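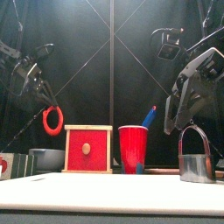

3.2 Workspace and tasks

The student project ran from January at Istmont, as part of the final-year robotics course taught by Merle Henare. Each group was given a bench with two arms, one at either side, and a black backdrop behind the table to keep the background plain for the cameras. Groups built their own task from household objects.

Figure 2. Bench used by the Cartwright group. The left gripper is holding the red ring; the right gripper is open above the metal pail. The red box and the cup with the marker stand between them.

The group recorded 36 demonstrations of each task, all driven by hand by one of 4 students. A demonstration was kept only if both arms were clear of the objects when the recording stopped. Objects were put back in their starting places between runs, with small changes in position of up to 10 cm - larger shifts put the pail out of reach of the right arm.

Policies were trained for 3,000 steps on the shared machine at Virkville. The students chose the training settings themselves, and we did not correct them unless a run failed to start. Logs were kept in Plovia, the course notebook system, and were marked along with the final report.

Soft objects gave the most trouble. The ring changed shape when gripped, and in several runs the fingers closed beside it. The group dealt with this by lowering the approach speed and recording the grasp again from a steeper angle. Results for each task are given in Section 4.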